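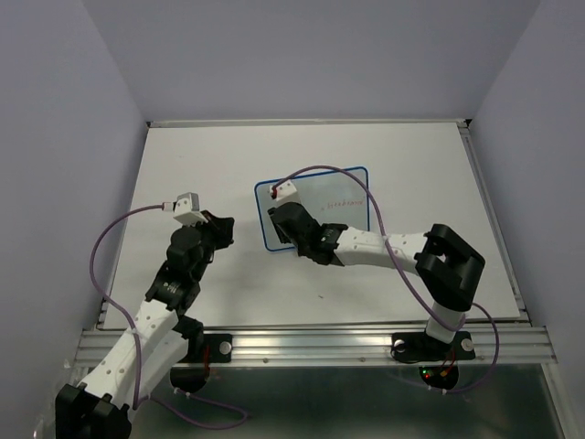
Do You Need That Duct Cleaning Coupon?

The flyers are back in Skidstead mailboxes this May, offering a whole-house duct cleaning for $44. We'd be careful. Readers who called last year told us the price covered one return vent, and the quotes climbed fast once a van was in the driveway. One household on the Catard side of town was handed a bill for $1,311, including a "sanitizing fog" they don't remember asking for.
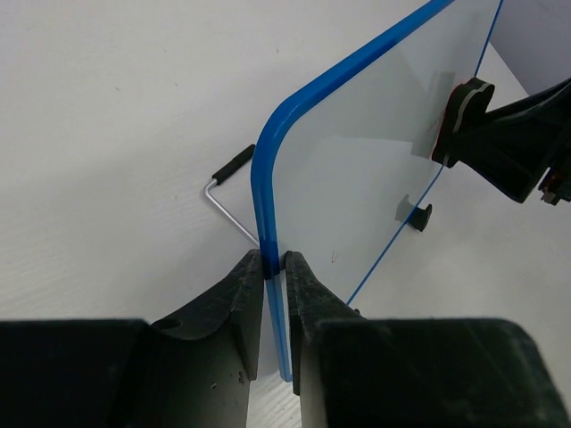

The flyer also promises savings of up to 80 percent on heating bills. We asked where the number came from and were sent a second copy of the flyer. A clogged filter can choke a furnace, sure, but a filter is cheap and you can change it yourself in a few minutes.

Some ducts do need work. Mice, visible mold or dust blowing out of the registers are fair reasons to call. Ask for a written price for every vent – supply and return – before anyone unloads a hose. And if the crew finds "mold" in the first five minutes, get a second opinion before you agree to a $2,000 job.

Agbayani Heating will be at the Nonano library next month to take questions. They sell duct cleaning too, so bring a few hard ones.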